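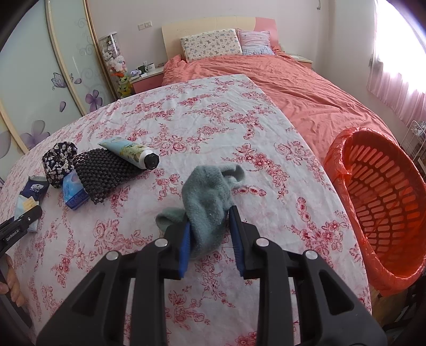 Giuliana Inga says I have the restroom story wrong, and that the city never closed the one on Oda Street, it only "adjusted the availability." She left this under my last post, along with a link to a map on which the restroom is shown as a small green dot. Green means open. I walked over with the map on my phone and stood on the green dot and pulled on the handle, and the door was locked, at 4:15 in the afternoon, in July.

Print this page | E-mail this page

So I would like to revise my earlier statement. The restroom on Oda Street is available. You can't go into it.

For anyone who doesn't live in Burkivwood, or who does and drives everywhere, we have 2 public restrooms downtown. One is the brick one on Oda Street, next to the bus transfer. The other is inside the library, and it keeps library hours, so if your body also keeps library hours you are in good shape. Everybody else has been making arrangements. The coffee place has a keypad. The sandwich place has a keypad and a sign. The bank had a restroom once, I am told by people older than me, and they talk about it the way my grandmother talked about the trolley.

The Oda Street one used to be open from six in the morning until ten at night. Then it was eight to six. Then in the spring a laminated sheet went up that said hours were "subject to staffing," and the sheet has outlived any staffing I've been able to see.

I went to the hearing. I want credit for this, because it was held in the upstairs room with the chairs that have the bar across the back in exactly the wrong place, and we were item eleven. Item four was a fence. I know a great deal about that fence now. It's too tall by the width of a hand, and the owner's feeling is that the ground is too low.

When they finally reached us, the man from public works put up a slide with the cost. It costs the city $1,520 a month to have the Oda Street restroom cleaned and unlocked and locked again. He let that number sit there on the wall for a while as if it might get up and do something. A woman behind me said that was less than her rent, and he said he understood, and then he went to the next slide, where it was the same number in a different color.

Édgar Benavides spoke after that. He drives the 14 bus. He has said all this before, in other rooms, and you could hear that he had worn the speech smooth. The drivers get seven minutes at the transfer. With the door locked, the nearest toilet is the library, and seven minutes is enough to get to the library and look at it. He asked whether anyone on the council had been a bus passenger with a four-year-old lately. One of them wrote something down. I'd love to know what.

Then came the part I've been turning over since. The reason for the short hours, according to the packet, is "misuse." I asked what misuse meant, in my two minutes at the microphone, and was told it meant people staying too long. Some of them had been washing. A few had been washing clothes. There was a murmur at that, and I'm still not sure which way it was murmuring. It's a room with a sink in it. I don't know what the city expected people without a sink to do when they met one.

Janka Jireš got up and made the point better than I did. She said that if people are doing their laundry in a restroom, you may have found out that your town needs a place to do laundry, and it seemed odd to fix that by taking away the place to pee. She got applause, which you're not supposed to do in there, and the chair tapped the little block of wood. Then the chair asked if she had a source. A source for what, said Janka. It went downhill for a bit.

The petition has 4,000 names on it. I'll be fair and report that the clerk threw out 400 of those for being illegible or from out of town, including, it pains me to say, mine, on account of handwriting. I have lived here nineteen years. I've been to the clerk's window to ask if I could come in and write my name again more slowly, and there's a form for that, and you have to sign it.

What the council decided, at ten minutes to eleven, was to study usage. They'll install a counter on the door to find out how many people go in. I raised my hand to ask whether the door would be unlocked for this, and public comment had closed.

Now, the other side, since Giuliana has scolded me twice for leaving it out. She works near the transfer and she's seen the place on a bad morning, and she thinks the people who sign petitions should take a turn with the mop before they talk about dignity. I think that's right. I also think the people who clean it should be paid more than they are, and that there should be somebody there in the daytime, the way there was at the old ferry building, a person with a chair and a radio who said good morning. It worked fine. It cost money. I've looked at the budget and there is a line for seasonal banners that would cover a lot of good mornings.

Essam Ait Ali at Didis, the hardware store on the corner, has quietly been letting anyone who asks use the one behind the paint counter. He would rather I didn't make a thing of it, so I'm mentioning it only here, on the internet. Buy a hinge from him or something.

The next hearing is in the fall and I'll be in one of the bad chairs. If you want to come, eat first, and I'd also suggest using the library before it shuts, because the restroom on the council's floor needs a badge. I asked the guard how the public was meant to manage during a five-hour meeting. He thought about it and said there was one on Oda Street.

I've e-mailed public works again about the green dot. They replied quickly, I'll give them that. The map is run by an outside company called Stostora, and corrections go to them, and Stostora's correction page asks you to pick the nearest open restroom from a list before it will let you continue. Jhair Puma tells me that if you pick the library it goes through, so I'll try that tonight.

Home About Older Posts City Stuff Contact

Last updated: July, 9:40 p.m.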